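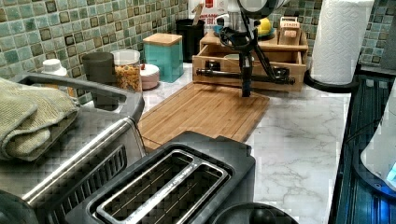

Ullis household chores project
Progress report to the Giannakopoulos fund, period ending March

Work this period moved from the bench to the kitchen. The question you fund us to answer is whether a machine can do ordinary counter chores in a home without someone standing by. At present it can do a few of them, slowly, and only with someone there.

We worked through 16 chores. Putting a light object down on a cutting board is dependable enough to leave out of further testing. Opening and closing a small drawer works on most tries. Folding a kitchen towel does not work yet, and neither does tearing off a paper towel, where the roll keeps turning after the pull. Chores near the toaster are slow because the arm takes a wide path to avoid it.

Gikus delivered the revised control software 2 weeks behind schedule. We used the time to record practice runs and now have 2,000 of them, all labeled. Skesen has agreed to check the labels at no added cost.

Spending is within budget. The one overrun was replacement cables, covered from the travel line.

Next period we will repeat the drawer work in a second kitchen and try wiping the counter, with runs of up to 10 minutes. We ask that towel folding be moved to the final period. A revised schedule is attached.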